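Brasico Home Rooms 3: simulated interiors for mobile robot testing
Reviewed by Amos Boateng, May 2021
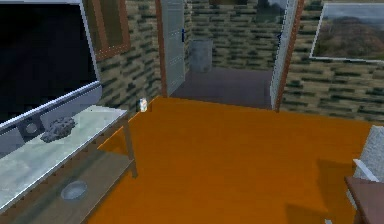 Brasico sells Home Rooms as a pack of furnished interiors for testing navigation and fetch-and-carry software before it goes near a real robot. The licence is 300 pounds a seat, with updates for a year. I ran it on a desktop machine in our Wumcombe office, using the Bralov planner and a simple two-wheeled base model.

Installation took one evening. The importer stopped twice on a missing texture path, which has to be set by hand in the settings file. The manual covers this on page 80, well after the point where it is needed.

Layouts are sensible. The living room has a console table with a lower shelf and thin legs, and thin legs are a fair test for any planner working from a sparse range scan. Doorways lead off to a hallway with a bin at the far end, so a route can be set that leaves the main room. Small items such as a can on the floor near the skirting line make useful search targets.

Surfaces are the weak point. Walls carry a brick-like pattern in beige and dark green, and the hallway has the same one. The orange floor is smooth and uniform. My visual odometry drifted more on open floor than it did near the walls, and I would not tune a camera pipeline on this pack alone. Shadows are soft and can be switched off.

Collision shapes are good on large furniture and coarse on small objects. A bowl is treated as a solid block, so grasp planning inside the rim is not possible without replacing the mesh.

Over 3,834 navigation runs the simulator crashed three times, always on a scene reload. The Kyriakidis pack I used before this had better materials but no working doors – a poor trade for my purposes.

Recommended for navigation and search. For manipulation, wait for the October update, which is due to include new collision meshes.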